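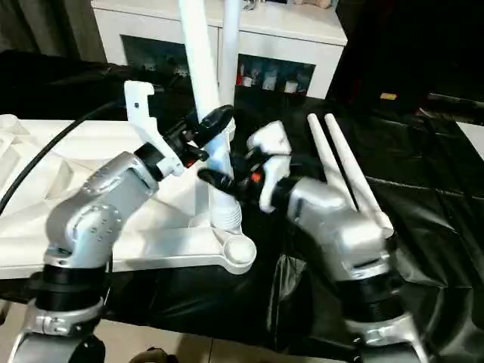
Lajos Lakatos thought we'd picked the wrong job to show people. Nobody can tell what's hard about putting a pole in a base, he said when I sent him the plan for the open day, and you'll lose them before the second arm has moved. I disagreed then and I still mostly do, but his worry ended up shaping this whole section, so it seems fair to let him go first.

Figure 1. Both grippers at the foot of the pole during the stand task, with the base lying on the black cloth.

4.2 What visitors made of the stand task

The open day ran in February, in the same room where we do our everyday work at Tatelia. We let people in by the door nearest the bench, in groups of up to 14, and each group got one full go at the stand task plus whatever questions they could squeeze in before the next lot arrived. By the time we closed up we'd had 116 visitors through, a good deal more than we'd planned for (the biscuits were gone before lunch).

For anyone who skipped Section 3, the task is the pole-and-base one from the Urno set. The two arms have to come in from opposite sides, bring their grippers close together at the foot of a tall white pole and keep it upright where it meets the ribbed connector on the base. I'm fond of this task because it punishes you for treating the arms as two separate machines. If one pushes a little harder than the other, the pole leans, and then everything after that is a rescue job.

We asked each group to do one thing before the arms started: write down which part they expected to go wrong. I'd borrowed the idea from the Kelemen demonstrations, where it was used to keep schoolchildren quiet, and I had no great hopes of it as a research tool. It gave us 178 written guesses, because plenty of people wrote more than one, and they're far more interesting than the ratings we collected afterwards.

Most guesses were about dropping things. Hardly anyone mentioned the two grippers getting in each other's way, and that's the part that eats our time — the space around the foot of the pole is tight, and a bad approach from the right can spoil a good one from the left. So Lajos had a point. What looks difficult from behind a rope and what is difficult at the bench are quite different things.

Where I part company with him is on whether people lost interest. In 7 of the groups somebody asked to see the approach again, slower, and once we'd shown it slowly the questions changed completely. They stopped asking how strong the arms were and started asking how each one knew where the other was. One visitor wanted to know if the arms took turns being in charge, a question we've been arguing about since the Ciresero trials and still answer differently depending on who's at the keyboard.

I'd run it slowly first next time. We kept the normal speed for the opening go as we wanted visitors to see the real thing, and I now think that was a bit vain of us. The written guesses are sorted by type in the next section, along with the ones we couldn't read.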